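Sleep and the Student Room: Does a Cooler, Darker Bedroom Help Anyone?

Final report, Everyday Environments module

Background

The idea for this project came from a seminar in October at which half the group was asleep. The other half was writing down what the lecturer said about circadian rhythm, so at least the subject was well illustrated. I wanted to know whether students sleep badly because of their rooms or because of themselves, and I had one term and no budget in which to find out.

Most advice on sleep assumes that you own your bedroom. Fit heavier curtains, it says. Move the bed away from the window. Paint the walls a calming shade. A student tenant can do very little of this without losing the deposit, and the bed generally goes in the one place where the door will still open. I decided to look only at changes that a person could make in a rented room, on their own, and undo by the end of the lease.
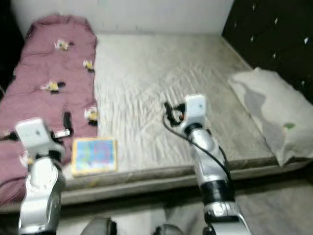
Kwan-ho Wu

Method

I asked for people who lived in shared houses or halls and who would keep a sleep diary for three weeks. The call went out on the department mailing list, which has 800 addresses on it. I had replies from 37 people, two of whom wanted to know if I was selling mattresses. After removing them, and those who dropped out when they learned that the diary had to be filled in every day, I was left with 26.

Week one was left alone, as a baseline. In week two everyone was asked to turn the heating off two hours before bed and to block out as much light as they could manage. In week three they kept that up and also left their phone outside the bedroom, or at any rate out of reach. The diary asked for the time they got into bed, the time they thought they fell asleep, how often they woke, and a score from 1 to 10 for how rested they felt before their first hot drink.

Participants could use paper or an app called Karnivo, which is meant for recording meals but has a notes box that will take anything. I had planned to use a proper sleep tracker, Groltolier, until I found that the free version deletes your data after 180 hours. That is seven and a half days, and I discovered it on day eight of my own pilot.

Light was the easy part. People used blankets over curtain rails, cardboard, an old gym towel, and in one house a flattened box from Jimport which blocked the window completely and could not be got down again without a chair. Temperature was harder. Of the 26, only 11 had any control over their own heating. The rest lived with a thermostat in a hallway and a housemate with opinions.

Results

The average rested score went from 5.1 in the baseline week to 5.9 in week two and 6.0 in week three. I would like to claim this as a triumph. It is less than one point, on a scale I made up, reported by people who knew what answer I was hoping for.

Time taken to fall asleep showed a clearer change. The average was 34 minutes in week one and 25 minutes in week two. In week three it went back up to 28, and the comments suggest why. Several people wrote that they lay awake thinking about their phone. One got up to check that it was all right.

The number of times people woke in the night hardly moved. The causes they gave were mostly other people: doors, showers, a neighbour's music, and a late bin lorry. Cardboard does nothing about any of these.

What surprised me more was the bedding. I had not asked about it, but 14 diaries brought it up without being prompted. Once the heating was off, the duvet mattered a great deal, and most people owned exactly one, chosen by a parent and used all year round. Those who had a spare blanket to add or kick off gave higher scores in week two than those who had not. The groups are too small for this to mean much, but I would start there if I did it again.
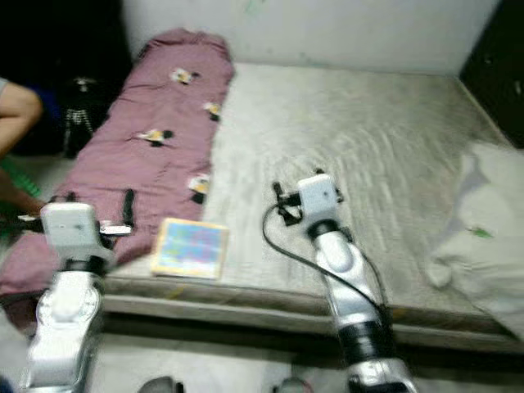

Problems with the study

There was no control group. Everybody did the three weeks in the same order, so any improvement might be down to the heating, the dark, the habit of keeping a diary, or the essay deadline that fell in week one and ruined it for nearly everyone. My supervisor pointed out the deadline when I showed her the plan. I wrote it down and then forgot about it, and it is now the most likely explanation for my main result.

The diaries also rely on people knowing when they fell asleep, and a sleeping person is a poor witness. Some entries were plainly filled in all at once. One participant fell asleep at 11.40 every night for three weeks — in the same pen.

I also took part myself, as an extra case outside the figures above. My scores were the worst of anybody's, largely because I was up until 2am typing in other people's.

What I would change

A longer baseline, to begin with, and not in a deadline week. Half the group should do the changes in reverse order. I would lend everyone the same cheap thermometer so that "cold" meant something, as in the present data it covers both a draughty attic and a room in halls where the radiator was merely down to medium. There should also be a proper question on bedding, with room to say how many layers were used and when they came off.

Thanks

To the 26, and to Lo, the café by the library, for letting me sort diaries at the big table for the price of one tea.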